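Trilard Creek Salt Study -- Final Project Report
Environmental Science, Section 6
Apr 2, 2025

Why we picked this

Every winter the county salts Skallilitz Road and every spring the snow melts into Trilard Creek. Wanted to know how much of the salt ends up in the water and how long it stays. Original plan was to also look at fish but that was way too much for one semester so we dropped it after the proposal. Bugs too. Just salt.

Background

Road salt is mostly sodium chloride. It dissolves and the chloride part doesn't get used up by plants or stick to soil much, so it moves with the water. Some goes straight down the ditch, some sinks into the ground and comes back out months later. That second part is why creeks can be salty in summer when there is no snow anywhere. We didn't know that when we started, we figured it would all be gone in a week.

You can measure chloride directly with strips or estimate it from conductivity (how well the water carries electricity). Conductivity is faster. Downside is it picks up everything dissolved in there, not only salt.

Methods

Sampling started in November, before the first salting, so we'd have a baseline. Six sites. Site 1 is upstream of the road at the Fomirdale footbridge, Site 2 is right at the culvert, Sites 3 to 6 go downstream to the ballfields. At each site: rinse the bottle with creek water, fill it facing upstream, cap underwater if deep enough. Air temp and water temp written down on the spot. Meter was calibrated before each trip except one, see Problems.

Bottles went in a cooler and got tested the same day. Ran each sample more than once and used the middle reading. We also did strips on the culvert and footbridge samples as a check on the meter.

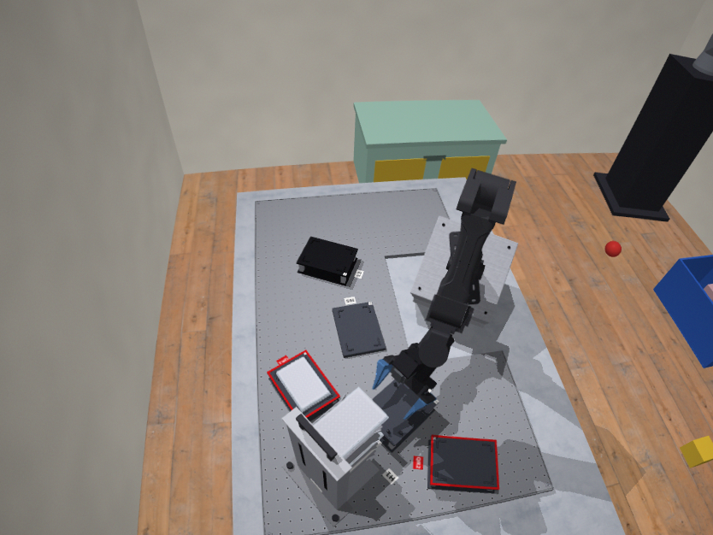 For the soil part we took cores from the ditch next to the culvert and from the grass uphill. Dried them, weighed out 100 grams of each, shook with distilled water, let it settle, then metered the water on top. Not a real lab method exactly but it lets you compare one core to another.

Results

Total readings in the spreadsheet: 157. Footbridge stayed low and boring all winter, which is good, thats what a control is for. Culvert was a lot higher after every salting. Highest single reading was 3,256 microsiemens per centimeter, at the culvert, the first warm afternoon after the big storm. Next sample there was much lower but never got back down to the November level.

Downstream the numbers drop off the farther you go. Site 5 didn't fit -- it was higher than Site 4 on most trips. We think the parking lot drain comes in between them but didn't find the pipe.

Ditch soil was saltier than uphill soil in every pair.

Problems

Forgot to calibrate once in the cold. Left those readings in but marked them in yellow. Site 3 was frozen over twice so theres gaps. The strips are hard to read when your hands are shaking, and two of us read the same strip differently more than once. Also we only sampled in daylight after school, so if a pulse went by at night we missed it.

Discussion

Salt is getting into the creek at the road crossing, pretty clear from Site 1 vs Site 2. The leftover salt between storms fits with what we read about ground water but we can't prove it, would need a well or at least summer samples. One winter is one winter. A snowier year could look different.

If we did it again: a logger left in the water at the culvert -- even a cheap one -- and fewer sites. Site 6 told us almost nothing Site 4 didn't. Would also ask the county for the dates they salted up front. We guessed from looking at the road.

Sources

Li, water chemistry handbook, chapters on conductivity and chloride
Class notes, unit 4
Meter instruction sheet

Data tables and site map are attached at the back. Graph 2 has the wrong axis label, should say microsiemens.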